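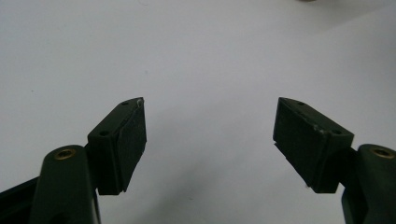 Planeamento e compra de equipamento para laboratórios de robótica
Apontamentos da aula 6 – Quanto custa pôr uma bancada a trabalhar
Versão revista em julho de 2024

Olá a todos! Estes apontamentos juntam o que disse na aula e o que ficou por dizer porque a campainha tocou quando eu ia a meio dos consumíveis (que são, de longe, a minha parte preferida). Mantive a ordem dos slides, mais ou menos. Quem faltou consegue seguir isto sozinho, mas convém ter à mão a folha de cálculo da aula 5, a do inventário.

O caso que usamos é o mesmo do semestre todo: o projeto Bular, uma bancada onde se recolhem demonstrações de manipulação com garras de mão, uma em cada mão do operador, para depois treinar um braço. O orçamento foi feito em abril e eu já lhe mexi tantas vezes que o ficheiro se chama "final_final_4". Não façam como eu com os nomes dos ficheiros.

1. Começar pela tarefa, e só depois pelo catálogo

O erro que vejo todos os anos é abrir o catálogo do fornecedor na primeira semana. Compreendo, os catálogos são bonitos e eu própria perco tardes naquilo! Mas antes disso há que escrever, em duas ou três frases, o que a mão (ou a garra) vai fazer. Pegar numa chávena pequena e mudá-la de sítio é uma coisa. Dobrar uma toalha é outra, e apertar um parafuso é outra ainda, com outra garra e outra conversa com a contabilidade.

Para o Bular escrevemos o seguinte: "O operador desloca loiça pequena sobre um tabuleiro branco, com duas garras, de pé ou sentado, em sessões curtas." Esta frase já decide muita coisa. Duas garras quer dizer dois conjuntos de tudo, dois cabos, duas peças de reserva. Loiça quer dizer que alguma se vai partir. Tabuleiro branco quer dizer que vai ficar riscado e que alguém tem de o substituir.

Exercício para casa: escrevam a frase do vosso grupo. Máximo 40 palavras. Se não couber, a tarefa ainda não está decidida.

2. A bancada por camadas

Gosto de dividir o orçamento em camadas, da mão do operador para fora. Assim esquecemos menos coisas do que com uma lista por fornecedor.

Camada A, a ferramenta: garras, dedos, almofadas de contacto, parafusos.
Camada B, a ligação: cabos, adaptadores, fixações para os cabos, alimentação.
Camada C, o plano de trabalho: mesa, tabuleiro, objetos a manipular.
Camada D, a estrutura: calhas, tripés, suportes, cortinas.
Camada E, a sala: chão, cadeiras, arrumação, luz, marcações.

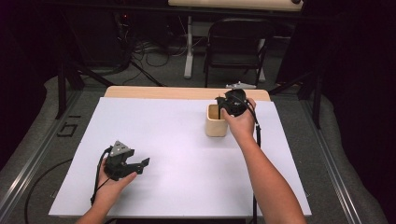 Fig. 1. Bancada do Bular, com duas garras de mão sobre o tabuleiro e a da direita metida numa chávena de cerâmica.

Quando mostro esta figura, a turma fala logo das garras. Peço-vos que olhem antes para o resto e tentem adivinhar em que linha da folha entra cada coisa. As calhas metálicas dos lados entram na D. A fita preta no chão entra na E, e quase ninguém a orça (é barata, mas quando falta no dia da montagem perde-se uma manhã a correr as lojas). Os cabos dão pano para mangas, já lá vamos.

3. Camada A: comprar a garra ou comprar as peças

Pedimos dois orçamentos. A Brellach vende o conjunto montado, com almofadas incluídas, e deu-nos 2252 euros pelo par. A Vulletley vende os componentes soltos e ficava em 1370 euros, também para o par, com a montagem por nossa conta.

À primeira vista a escolha é óbvia, não é? Pois... falta pôr na segunda coluna as horas de quem monta. Na aula fizemos as contas com o valor-hora do técnico do departamento e a diferença encolheu bastante. Cada grupo deve repetir a conta com o valor que lhe atribuí, e quero ver as horas escritas numa linha própria, nunca escondidas em "diversos".

Coisas a perguntar ao fornecedor, seja qual for:

As almofadas de contacto vendem-se em separado?
Os furos dos parafusos são de medida normalizada?
Se os dedos forem de plástico, a rosca é aberta no próprio plástico ou há um inserto metálico?
Quanto tempo demora uma peça de substituição a chegar?

A terceira pergunta parece picuinhice minha, eu sei. Só que um parafuso que se tira e põe muitas vezes vai comendo o plástico, e com inserto de latão essa peça aguenta muito mais desmontagens. Para quem compra, isto traduz-se no número de dedos de reserva. Para quem monta, traduz-se em bom humor.

A almofada é peça de desgaste. Escrevam isto na folha: peça de desgaste. Vai lascar nos cantos e perder aderência, e o dia em que o grupo decide trocá-la deve estar previsto desde o princípio. A Paraschiva Hodoroagă, que deu connosco a aula prática, propôs registar o estado das almofadas no início de cada sessão, numa folha colada à mesa. Adotei a ideia e passo-a para vós tal e qual.

4. Camada B: os cabos (sim, outra vez os cabos)

Uma garra de mão com cabo prende o operador à bancada. Parece uma banalidade, mas tem consequências no dinheiro. O cabo tem de chegar ao ponto mais afastado do tabuleiro e ainda dar folga para o braço virar, e essa folga acaba no chão, onde se pisa. Meçam o percurso com um cordel, com uma pessoa de verdade a fazer o gesto, e comprem o comprimento a seguir ao que mediram.

Regra da casa: por cada cabo em uso, um igual na gaveta. Igual mesmo, com a mesma referência. Já me aconteceu ter na gaveta um cabo "quase igual" e foi uma tarde inteira a desconfiar do software.

Orcem também abraçadeiras de velcro. Um rolo inteiro, por favor, que o velcro desaparece a uma velocidade que não sei explicar.

5. Camada C: mesa, tabuleiro e loiça

Mesa: qualquer mesa firme serve. Se o departamento já tiver uma, ponham-na na folha com custo zero, mas ponham-na! No ano seguinte a mesa volta para a sala de onde veio e o projeto descobre que afinal precisava dela.

Tabuleiro: claro, liso, fácil de limpar e, sobretudo, fácil de comprar outra vez. Guardem a referência e a medida. Dois tabuleiros ligeiramente diferentes no mesmo conjunto de dados dão discussões longuíssimas entre quem recolhe e quem treina.

Objetos: aqui sou teimosa. Comprem tudo de uma vez, com sobras, na mesma loja e de preferência do mesmo lote. A chávena que hoje custa quase nada sai de linha daqui a dois meses. Para o Bular reservei 500 euros para objetos e consumíveis, e houve quem achasse um exagero na reunião. Mantive o valor, e a vocês peço que justifiquem o vosso com uma tabela de tipo de objeto, quantidade em uso, quantidade de reserva e preço unitário.

6. Camadas D e E, o que fica para a última página

Pode ser que as calhas e os tripés já existam. Perguntem primeiro a outros laboratórios, que há sempre material encostado. Se for para comprar, vejam se o perfil é compatível com os acessórios que já têm. Misturar dois sistemas de perfil na mesma estrutura sai caro em ligadores, e não aconselho a ninguém.

Cortinas e luz: decidam cedo se a bancada vai depender da luz da rua. Se a resposta for não, a cortina passa a equipamento e entra na folha como tal.

Cadeiras: dobráveis, porque saem do caminho. Quando apresentei a primeira versão deste orçamento não havia lá nenhuma cadeira, e foi a primeira pergunta que me fizeram. Corei até às orelhas.

7. Calendário de compras

O nosso gestor de projeto usa uma folha a que chamamos Bravo (nome herdado de um projeto antigo, não me perguntem). Tem uma linha por encomenda e quatro datas: pedido, aprovação, encomenda, receção. O que se aprende com ela é que a aprovação demora, em muitos casos, mais do que o transporte. Por isso, encomendem primeiro o que tem prazo longo, mesmo que só faça falta no fim: as garras vão à frente, a loiça pode ir atrás e a fita do chão compra-se na véspera, desde que esteja orçada.

Atenção às peças de reserva: vão na mesma encomenda das principais. Um segundo pedido para quatro almofadas dá o mesmo trabalho administrativo que o primeiro, e quem trata disso lembra-se de nós.

8. Para entregar

Cada grupo entrega a folha de cálculo com as cinco camadas preenchidas, a frase da tarefa no topo e uma página de texto a defender a escolha da Camada A (montado ou em peças). Não descontam nada por escolherem a opção mais cara, se as contas estiverem lá. Descontam se faltarem as horas de montagem ou as reservas.

Dúvidas por correio eletrónico ou no fim da aula prática. Tragam a folha aberta no computador, que assim vemos logo as fórmulas. Na próxima aula pegamos na manutenção e nos contratos de assistência, e convém terem lido antes as condições de garantia dos dois fornecedores, que estão na pasta partilhada.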